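Workshop notebook, August, started 7:40 in the morning with the first coffee

Back on the Clivham clock, which I had promised myself I would leave alone until the bench was tidy, and of course the bench is not tidy. So-ying Yau came by yesterday evening to collect her barometer and stayed to listen to the thing tick, and she said straight away that it was limping. She is right. I had gotten so used to it on the shelf that I stopped hearing it. Once she had said it I could hear nothing else, all through supper.

So, the beat first. I leveled the case properly on the test stand (the old stand, with the brass feet, as the newer one creeps) and then nudged the crutch a hair to the left. Better, and then a hair too far, and then back. I always forget how little it wants. With the beat even to my ear I set it going at 8 and went off to answer letters.

It stopped at twenty past ten. No drama, it just quit. I checked the suspension spring and found a slight kink near the top chops, so small that I had to tilt it under the lamp to be sure. I don't think the kink is new. I think it has been there for years and somebody before me bent it nearly straight and hoped, and I can't say I blame them. I have a packet of springs from Sterwood in the second drawer and one of them is the right thickness but a touch long. Trimmed it, dressed the end on the fine stone, fitted it. Running again before lunch.

Note for whoever opens this movement next: the third wheel pivot on the back plate side has been polished by me, and the bushing there is mine also. The one next to it is older work, a bit oval, and I have left it alone because the depthing is still good. If it gets worse, do that one before you go hunting anywhere else. I went hunting everywhere else last winter with the Gultier clock and lost most of a week to it, and I would like to save you the trouble.

Oil: still using the same bottle. I put a very small drop on each pallet face and none on the leaves of the pinions, and I wiped off the old stuff from the strike side, which had gone the color of tea and about as sticky as jam. The strike itself is fine now. It was counting correctly all along, and the trouble was only the hammer resting on the gong, which gave that sad little thud So-ying used to complain about. A small bend in the hammer wire and it sings. I let it strike noon twice, just for the pleasure of it!

Rate over the afternoon: losing 7 seconds by four o'clock. I gave the nut part of a turn and will look again tomorrow. I don't want to chase it too hard until the new spring has settled - they do drift a little for the first days, or mine always have.

Also wrote up the ticket, which is number 793, and put the old spring in an envelope inside the case with the date of the repair. The owner likes to keep the bits. Owed to the tin for the Sterwood packet: 70 cents, which I will forget unless it is written here.

Still to do: clean the glass, find the missing door screw (I had it, I know I had it), and return the loupe to Fukuda's before they start asking.

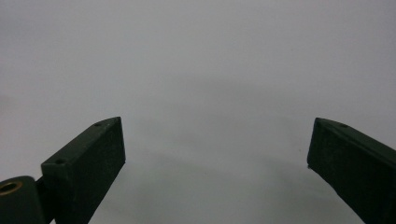 Dark green fingers, pale gray behind.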